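Clenach Community Forum > Home and Garden > Sourdough in a cold kitchen, is it even worth it?

Started by Ourania Drakos
Posts: 2610

Hello all, and sorry in advance for the essay. We moved up to Norkmont in April and I've brought my starter with me, the same one I've kept going since my youngest was in nappies. In the old house she doubled by lunchtime every day without any fuss. Here the kitchen faces south and never sees a scrap of sun, and she just sits at the bottom of the jar looking sorry for herself. I've fed her morning and night, I've changed flours, I've even talked to her (my husband has views on this). 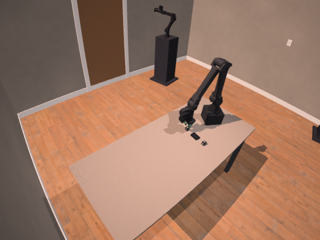 The last two loaves came out like something you'd chock a caravan with. Good flavour, mind you, and we ate every crumb with soup, but I'd love a bit of lift. Does anyone else bake through winter up this way? I don't want to run a heater all night for the sake of a jar of flour and water.

Filippos Vasilakis replied:

Welcome to the hill, Ourania! You'll get used to it, we all did, and the autumn colours make up for a lot. My advice is the oven with only the light on. Pop the jar in at bedtime with the lid resting loosely on top and by 7 am she should be well up the side. Stick a note on the oven door, though. I once preheated to 220 for a roast with my starter still in there, and I had to beg a spoonful from my sister-in-law and start over.

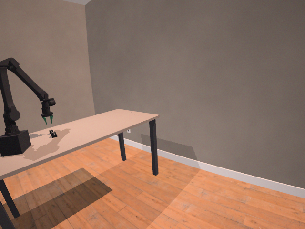

Also, try a bit of wholemeal rye in the feed, a tablespoon is plenty. It wakes mine up every time, and it gives the bread a lovely colour as well.

Florian Caron replied:

I'm going to disagree with Filippos, in the friendliest way, as he knows I do every winter. The oven light made mine far too sour. I think people rush a starter when the cold is doing them a favour. Leave it on the bench, feed it once a day and just wait longer. My dough sits for the whole day in July and it's the best bread I make all year, with a crust you can hear from the next room.
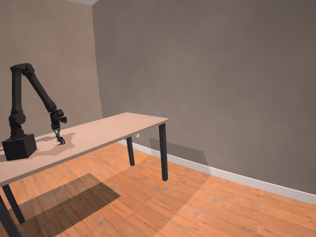
Pantelis Pappas
Forum moderator, Home and Garden

Lovely thread, this one. I've moved it over from General Chat so the bread people can find it. Putting my own apron on for a moment, I'd say you're both right, and it depends on how soon you want your loaf. I use warm water in the mix, 30 degrees on the thermometer, and wrap the bowl in an old towel. After that I leave it be. Ourania, what flour are you using now?

Ourania Drakos replied:

Thank you all, what a kind lot you are! It's plain white baker's flour from the co-op. I'll try the rye tonight, and the towel too.
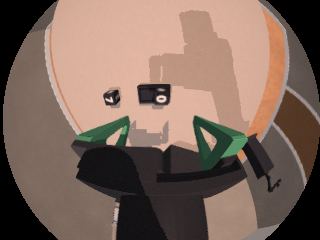
I'm a little nervous of the oven light after that roast story, Filippos, my memory being what it is. Florian, when you say the whole day, do you mean you mix before breakfast and bake after tea? I'd have to do my shaping with the grandkids underfoot, though they'd probably enjoy that.

Florian Caron replied:

Mix before breakfast, yes, and shape when it looks puffy and wobbles if you nudge the bowl. Don't go by the clock. If it isn't ready by bedtime, put it in the fridge and bake in the morning.

Filippos Vasilakis replied:

He'll have you waiting till spring, Ourania. Oven light! But do let us know how the rye goes, and if she's still sulking you're welcome to a jar of mine.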